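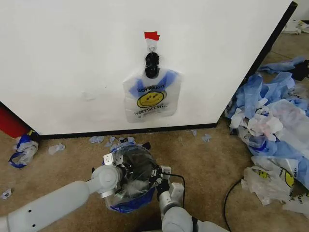 Section 4. Running the bag station for visitors

The bag station is the stop on the tour that goes wrong most often, so read this section through before the doors open on Monday. The Drimlow brochure calls bag handling "solved." Treat that as advertising. Thin plastic is hard for any gripper, and both arms have to hold the bag by its rim at once, one on each side, before anything useful can be done with it. The hook on the white wall panel carries the reference bag, the THANK YOU one with the yellow smiley face, hung so the printing is upside down. Leave it that way. The piece of red tape above the hook marks the height, and the clip stays on the handles.

4.1 Before the first group

1. Power up both arms and wait for the second tone. The first tone means very little.
2. Check that the gripper cable lies loose on the carpet with no loop around a joint.
3. Run the Prolcombe warm-up routine once with no bag. If either gripper stutters, run it again. If it stutters twice, call Nobuhle Mthembu and do not start the tour.
4. Put a new bag within reach of the left arm.

Note: The manual from Mühlbauer gives a bag life of 40 cycles. We have never seen one get there. Change the bag after 16.

4.2 During the demonstration

5. Start the opening routine and stand back behind the line.
6. Let it run. Do not talk over a slow attempt as though it were planned - visitors can tell.
7. If a bag tears, press Pause, wait for both arms to stop, and carry on with a fresh one. Scraps on the carpet can stay until the group has moved on.
8. Used bags go on the heap past the wall corner. Keep the heap off the cable.

CAUTION: Pause does not cut power. Use the red stop button before reaching between the grippers, even for a second.

4.3 Questions from visitors

The success figure on the Drimlow handout is 986 out of 3000 attempts counted as "first-grasp opens." Ask Sarla Awasthi what was left out of that count before you repeat it to anyone. If a visitor asks whether the station could work a store checkout, the answer is no, not at this speed.

Note: Kagiso Matlala keeps the log sheet. Write down every failed attempt, including the ones during warm-up. Last December's sheet had none, and I don't believe it.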